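Tag der offenen Tür bei Pietrzak in Plekberg

mazurek_b
War mit Wojciech da. Vorgeführt wurde in der Simulation, zwei Arme am Tisch mit Kommode, Schale und Flasche.

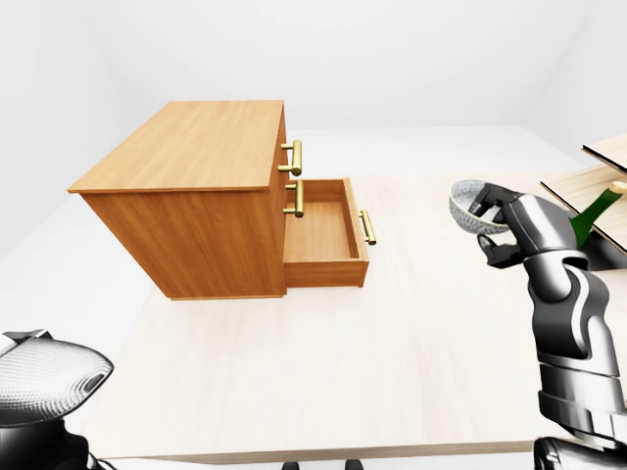 Der Andrang war mäßig, wir standen zu acht vor dem Monitor. Parken kostet 2 Euro.

Grethe_B
Nur Simulation? Dafür fahre ich nicht nach Plekberg.

mazurek_b
Stand so in der Einladung. Die Fragerunde danach ging 14 Minuten, mir zu kurz.

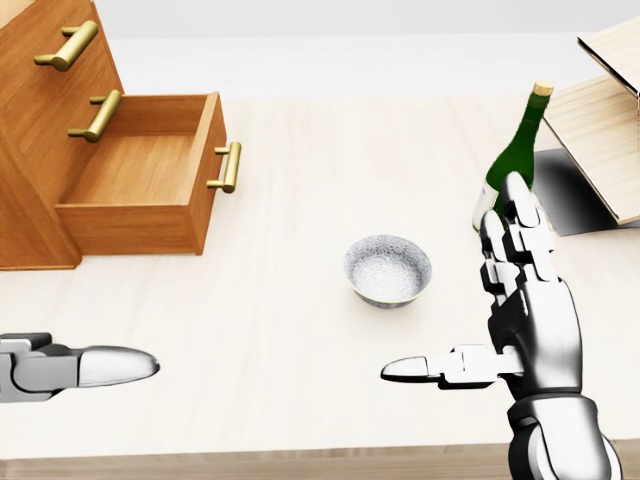 Nach den Greifkräften habe ich gefragt, Zahlen gab es keine.

stekport
Sehe ich anders als Grethe. Die Abläufe erkennt man auch so.

Grethe_B
Die Abläufe ja, die Reibung nicht.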